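Ziltero folding table, white top — my review after one summer

I bought this table in August for 98 euros, and it has stood in my small kitchen since then. I do the ironing on it, the letters, sometimes dough. The legs open easily, but the lock on one side is stiff and I must push it with my foot. Coffee marks go away with warm water. Red beet does not — I tried three times.

The height is good for me, a bit low for my husband. For this price I am content, four stars.

A white tabletop, in use:
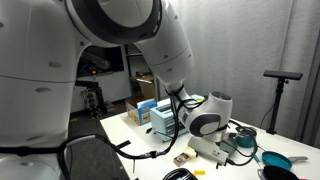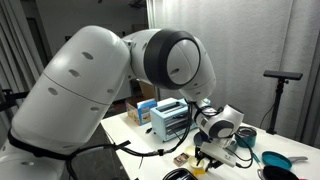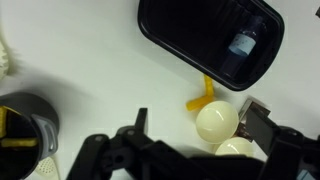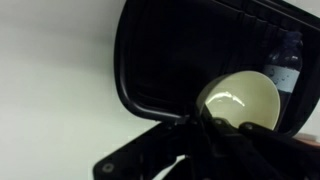 Libor Vávra: Try lemon juice on the beet, and leave it for 45 minutes. My lock became softer after one drop of oil.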